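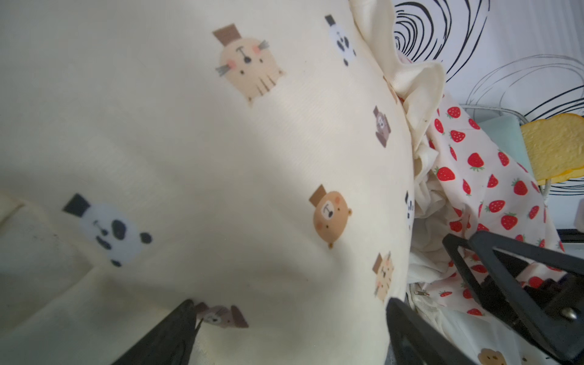

Do you need to wash new children's bedding before it goes on the bed?

A first wash is well worth doing. It takes out the stiffness and any loose dye, and if the cotton is going to shrink a little you'd much sooner find out before you've sewn a cover to fit. Use a cool cycle, turn everything inside out and close the zips.

Faces, Frills and Strawberries
The soft things gallery

Welcome back to the gallery! I've been wanting to put up a page of small-bed fabrics for ages, and now that the sewing room in Drenby has a proper heap to rummage through I've run out of excuses. It's animals nearly all the way, with one glorious interruption by fruit.

If you're new, I'm Fasil Gebru and I sew covers, quilts and pillows for cots and small beds, mostly for families near enough to collect. The gallery is where I put the prints I'm fond of, along with whatever I've learned from cutting them up. Click through at your own pace and do scroll down to the notes, which have got rather long again.

The hats
I love a print where somebody has had one slightly daft idea and stuck to it. Every animal gets a flat, squared-off top to its head, brown on some and black on others, and they all carry on as if this were normal. The cat with the whiskers and the pink cheeks is my favourite by miles. The bear has the pink cheeks as well, and the dogs have those soft droopy ears that I can never draw properly. Pandas in black hats were always going to work.

The frill
White-cream, gathered, and running along the edge in soft little waves. I go on about frills every year and I'm going to do it again. A gathered edge makes a plain shape look finished, and it is so forgiving of a wobbly seam! For a gentle ruffle I cut the strip one and a half times the length of the edge. For a really full one I go up to 2, and past that it gets heavy and starts to flop about. Sew two rows of long stitches, pull both together, and pin the middle before you pin anything else.

The tossed layout
Faces at all angles, so there's no right way up. Printers call this a tossed design, and if you're nervous about pattern matching it is the kindest thing you can buy. You can turn your pieces any way round to save cloth and the finished pillow looks the same to a child lying on it from either end. The only thing I watch for is a face landing bang on a seam. Half a panda is a sad thing to tuck into a cot.

The scale
Big faces and small faces are a different matter, and worth a thought before you order. A face the size of your palm is lovely on a quilt and gets chopped to bits on a little pouch. Little ones can go anywhere. I keep an old cardboard window the size of a finished pillow front and move it over the cloth until I like what's inside it. It costs nothing and I've had the same one since I started. 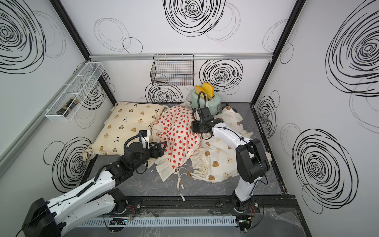

Drenby, January

The whole lot together, and what a cheerful jumble. The pale cream pillow at the back left has bears and a few pandas scattered over it, with loose tie tabs at the corners, and over on the right there's a bear blanket, all brown teddy faces, spread and bunched up like a blanket somebody has just climbed out of. Two prints with bears on and they don't quarrel in the least! I put it down to the cream. If the backgrounds are close, you can mix nearly any animals you like.

The strawberries
Red berries, green tops, white cloth, and a ruffled cream hem to finish it. I know I said animals, but look at it in the middle of all those bears. A small bright print wakes everything up, and red does it quicker than any other colour. I'd put strawberries next to almost anything cream. I've tried the same trick with a lemon print and it was pretty enough, only it never had that same jolt.

The ties
Cream, with tiny bears on them, dangling down at the front. Printed ties please me out of all proportion. Plain tape would do the job, and yet whoever made these carried the pattern onto the ties. If you're making your own, cut them longer than you think, because the bow eats up far more than you'd expect. Turn the raw ends in twice. And please keep long ties well away from a sleeping baby; mine go only on things for older children, or get unpicked before the piece goes into a cot.

A few notes for anyone sewing along

Width. The bear cottons I buy from Gidey come 138 cm wide, and I get two small pillow fronts side by side with enough left over for ties. Narrower cloth usually means piecing the frill, so put the joins near a corner where they vanish into the gathers.

Washing. Cream shows everything, I won't pretend otherwise. Cool wash, no fabric softener, and dry it in the shade if you can, as strong sun is hard on soft browns. Reds get a separate wash the first time or two. I once did a batch of berry print with a pale quilt and ended up with a pink quilt, which the family kept and liked very much, so there we are.

Ironing. Press frills from the outside edge in towards the gathers with just the tip of the iron, lifting as you go. If you drag it you'll put pleats in, and they are the devil to get out again.

Thread. For cream on cream I use a Gotier all-purpose in a shade one step darker than the cloth. It sinks in. A lighter thread sits on top and shines.

Scraps. Save every whole face! They make super patches for knees, and a handful of them sewn into a strip will edge a plain towel. I've got a jam jar of pandas on the windowsill waiting for the right job.

Mixing. My own rule is 2 prints with creatures and one without. You're welcome to break it, and the Holtitz sewing circle does so every spring with a quilt that has foxes, owls, whales and hedgehogs all on it at once, and it's a joy.

Next up in the gallery is the woodland flannel, with the snails I've been promising, and after that a page of nothing but buttons. If you've made something with faces on it, send me a picture of it, however creased. Creased is fine. Mine generally are.

More galleries: Quilts for cots / Stripes and ticking / Rainy day prints / Pockets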